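3.2 Where people keep the everyday bowl

I went into this part of the study thinking cupboards would win, and I was wrong. Plenty of the households in Stesedby keep the bowl they use most in some kind of open bin (Figure 1), and they're oddly loyal to it.
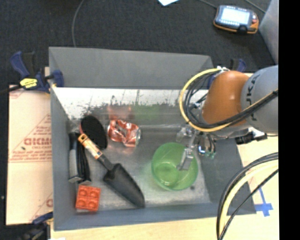
Figure 1. A green plastic bowl in an open gray bin on a wooden tabletop.

3.3 What the diaries told us

We ended up with 4,000 diary entries from the two towns, and I read every one of them (my eyes have forgiven me, mostly). Half of them, 2,000, came from Virlow, which made comparing the towns a lot easier than I'd feared. People wrote down what they reached for, when, and whether they had to move something else first. That last question was a late addition - I'm so glad we squeezed it in!

Breakfast was the messy one. Folks in Virlow would shift a stack of plates to get at a bowl, grumble about it in the diary, then put everything back the same way. In Stesedby they left things out until evening. I don't read that as laziness, and Section 4 gets into how kitchen size muddies the picture.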